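Part 3: Folding and putting away the knits

If you've come straight from Part 2 you should have your piles sorted and the drawer wiped out. Jumpers are next, and they're my favourite bit, because a well-folded jumper takes up so little room you'll wonder what was filling the drawer before.

I do all of mine on the bed. The kitchen table's the wrong height for me and there's always something sticky on it. Make the bed first, properly, with the cover pulled smooth -- you can't get a flat fold on a lumpy doona.

Before you start

You'll want the Skirkura drawer boxes (the 60 cm ones for a chest of drawers, the 90 cm ones if you're using the space under the bed), a fabric comb if you own one, and a bit of light. Open the curtains!

CAUTION: Take your rings off. I pulled a thread right across the front of an Evangelista cardigan one December and I'm still cross about it.

1. Lay the jumper out flat with the front facing down. Spread the sleeves straight out to the sides and smooth them from the shoulder towards the cuff with the flat of your hand.

2. Check it over while it's open. Look at the neck, the underarms and the cuffs. Anything with a hole or a pulled stitch goes in the mending bag, and you carry on with the next one. 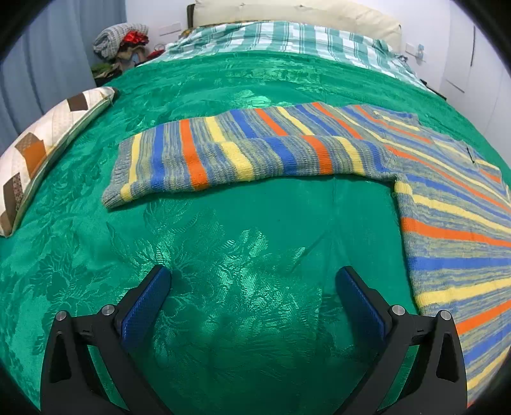 3. Fold one side in towards the middle, about a third of the way across, and bring the sleeve back down so it lies along the edge you've just made. The cuff should finish short of the hem. If it pokes out, tuck it up.

4. Do the same on the other side. You should have a long, fairly even rectangle. Stripes are a great help at this stage (my husband Prakash Krishnan can only fold striped ones, he says, and he's not joking) because you can line the bands up and see straight away if you've gone crooked.

5. Fold the hem up to the middle, then fold again to the neck. Chunky knits only want the one fold. Force a second and they'll spring open in the drawer.

6. Stand the jumper on its folded edge in the box and move on.

NOTE: Please don't hang them. Dinesh Pinto from my Tindasar knitting group hung his for years and every one of them had little shoulder bumps.

NOTE: Leave a hand's width free in each box. You need to be able to get one out without dragging its neighbours along for the ride.

When the last box is full, slide the lot in with the labels facing you. Scarves and beanies are in Part 4.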